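首页 | 工单 | 知识库 | 设备与家具 | 我的提交

桌面金属料箱：掉漆、划桌面、小件滑落

2026年8月8日 提交人：Mihret Mamo 处理人：Everaldo Bittencourt
状态：处理中
优先级：普通
地点：Brorkstead 二层共享工作间，靠里那张浅色木桌

【问题描述】

靠里那张桌子上的灰色金属料箱，这个月出了几个毛病，一起报。

第一，箱内那条白色斜面下沿掉漆。最早只是几道划痕，现在已经成片剥落，露出底下的灰色金属。手指沿着下沿摸过去会刮手，抹布擦的时候也会挂住。上周擦完以后抹布上有白色碎屑，箱底也有。

第二，箱子底部边沿毛糙。有人为了清理桌面把箱子往外拖了一下，桌面留下一道浅印，长度16厘米。用湿布擦不掉，用橡皮擦过，淡了一点。

第三，小件放不住。放在斜面上的笔和小东西会自己滚到箱底，箱底又有圆孔，回形针和订书钉会从孔里漏到桌面上，再被箱子压住，桌面的印子有一部分可能是这么来的。

另外后壁中间偏下有一小块锈色的痕迹，不知道是箱子本身生锈还是别的东西蹭上去的，请一并看一下。

【已经试过的办法】

1. 用中性清洁剂兑温水擦箱底。灰尘能下来，米色的那些雾状污渍擦不掉。
2. 用透明胶带贴住斜面掉漆的下沿。两天后胶带翘边，粘了一层灰，撕掉的时候又带下来一小片漆。不建议再用。
3. 在箱子下面垫纸板。箱子一推纸板就跑，第二天已经皱成一团，撤掉了。
4. 把笔横着放在斜面上。没人碰的时候能停住，旁边一放东西就滚。

【处理记录一】Everaldo

收到。先问几个问题，方便判断要修还是要换：

箱子是不是当初从 Stoston 买的那一批？如果是，表面应该是喷粉，局部补漆附着力一般，要先打磨。
箱子在桌上有没有固定？
里面平时放什么，重不重？

在我过来之前，请不要再用胶带，也不要用钢丝球擦箱底。锈色痕迹先不要动，我要看一下边缘。

【回复】Mihret

采购单翻到了，是 Stoston 的，二月到的货，一共买了28个，其他都在一层仓库，只有这一个放在桌上用。单价没写在单子上，要查合同。

箱子没有用螺丝固定在桌上，一推就动。箱口两侧上方各有一个橙色手柄的弹簧夹，夹的是箱子这一侧的边，跟桌子没有关系。

里面放的都是日常用的东西，不重。木铲、订书机、记号笔，还有几样小的。木铲本来应该在茶水间，有人洗完顺手放进来的，我已经在群里说过一次，第二天又在里面。这个不算工单内容，写在这里是想说明箱子为什么会被翻来翻去。

【处理记录二】Everaldo

到现场看过。结论分开写。

斜面：掉漆集中在下沿，上半部分和左端还算干净。从划痕方向看，是硬物反复从上往下滑，再加上伸手取东西时刮到。这一块可以修，不需要换整个箱子。先用240目砂纸把翘起来的漆边磨平，再用400目过一遍，擦净，晾干，喷一层金属底漆，最后补白色面漆。颜色不一定完全一样，原来的白有点偏灰，新漆会亮一些。如果介意色差，可以整条都喷。

后壁锈色：用棉签蘸白醋试了边缘，颜色淡了一些，表面没有鼓包，也没有起皮。我倾向于是别的铁件蹭上去的，或者是很浅的表面锈。先擦净观察两周，如果同一个位置又返出来，再打磨补漆。沿着那一道横着的擦痕也要看，漆面薄的地方容易先返。

箱底：米色污渍像是残胶和清洁剂干了以后留下的膜叠在一起。用70%的酒精配不掉毛的布，分小块擦，擦完马上用干布带走。不要倒在箱底上泡，会从圆孔流到木桌面上。

圆孔：打算用橡胶堵头。量过了，两个孔直径都是10毫米。Negash 那边的五金柜里有合适的规格，领的时候报工单就行，不用另外走采购。

箱子滑动：底下贴防滑垫，四角各一片，中间再加一条。不要用整张的，整张的下面会积灰，也不容易揭下来清理。

桌面的印子：木头表面那层漆没有破，印子是浮在上面的，用家具蜡可以盖住大部分。如果以后要重新上漆，跟其他桌子一起做，单独为这一道不值得。

【回复】Mihret

明白。有两个问题。

喷漆在哪里做？工作间铺的是深色地毯，漆雾落上去清不掉，窗户也不能全开。

修的这几天，里面的东西放哪里？

【处理记录三】Everaldo

喷漆不在二层做。箱子搬到一层装卸口，下面垫旧纸箱，底漆和面漆之间隔一晚，面漆喷完再晾两晚才能放东西。搬之前把夹子取下来，夹子的金属部分如果有锈也顺便擦一下，可能跟后壁那块痕迹有关系。

东西临时放到 Ratata 的塑料周转盒里，仓库门口架子上有，拿中号的。
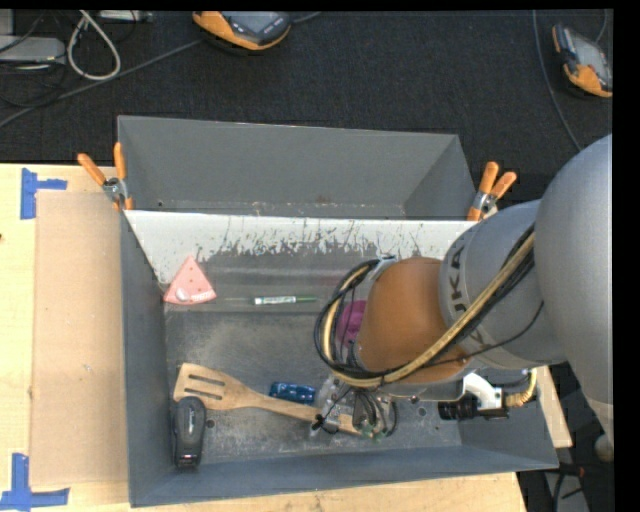 木铲请直接送回茶水间，不要跟着进周转盒，不然修完又会回到箱子里。记号笔盖紧以后横着放，订书机里的钉先退出来，免得搬的时候散在盒底。

斜面上以后最好不要直接放笔。如果一定要用那个位置，可以加一条三毫米厚的软泡棉做挡边，双面胶固定，脏了撕掉换新的。泡棉不要贴到刚补好的漆上，至少等一周。

【回复】Mihret

周转盒拿到了，中号只剩一个，够用。

防滑垫和堵头还没领，Negash 的柜子周末锁着，钥匙在前台。下周一开门我去。

家具蜡试了一小块，在桌子背面靠墙的角上，颜色没有变深，可以用。印子那里等箱子搬走以后再涂，现在压着一半。

后壁的锈色痕迹我没有再碰，等你擦。

【待办】

Mihret：领堵头两个、防滑垫一包；清空箱子；木铲送回茶水间；桌面上蜡。
Everaldo：取夹子，搬箱子到一层；酒精清箱底；打磨、底漆、面漆；擦后壁，拍照留底。
一层仓库：抽看同一批里的其他箱子，重点看斜面下沿和底部边沿。如果没用过的也有毛边，整批跟 Stoston 反映，附上这张工单的编号。

【补充】Everaldo

底部边沿的毛糙我用锉刀先简单过了一遍，只过了靠外面的那一侧，够到的地方已经不刮手。里面那一侧要翻过来才能做，跟喷漆一起处理。在这之前要挪箱子请两个人抬起来，不要拖。

工单保持打开，防滑垫贴好以后再更新。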